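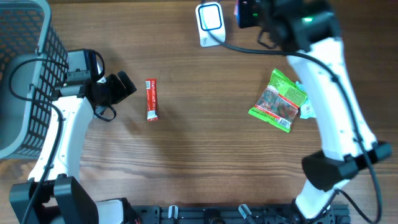
Drernby Community Larder – monthly store check
10 February 2026

Morning all! I did the walk round before we opened, so these are my scribbles typed up. Shout if you can't follow them.

1. Dates on tins and packets – OK
Did the whole back shelf. 31 tins go out of date in March, so I've moved them to the front with a yellow sticker on. Please hand those out first.

2. Fridge temperature – OK
Reading 4 degrees both times I looked. The Kinnunen one still hums like mad but it's keeping cold, so I'm leaving it alone.

3. Freezer – NEEDS DOING
Ice all down the left side again, and the lid doesn't sit flat. I'd like to defrost it before the next big delivery (can we borrow space in the Civa Hall freezer for a night?).

4. Shelving – OK, sort of
The Takano racks are fine, nothing wobbles. But somebody has put the big rice sacks up top again! They're 20 kilos each. Bottom shelf only, please.

5. Floors and walkways – OK
Swept and clear. The mat by the side door has started to curl, so I've taped it down for now.

6. Signs of mice – NONE
Hooray. Traps checked, nothing in them, no droppings behind the cereal. Keep the lids on the tubs and we might stay lucky.

7. Allergen labels – NEEDS DOING
Loose snack bars keep ending up out of their boxes, and then there's no full ingredients list to go by. If you open a box, keep the box – or cut the panel off and put it in with them.

8. Fire exit and extinguisher – OK
Door opens freely, tag in date, torch has new batteries.

Still to chase: freezer seal, new mat, more yellow stickers.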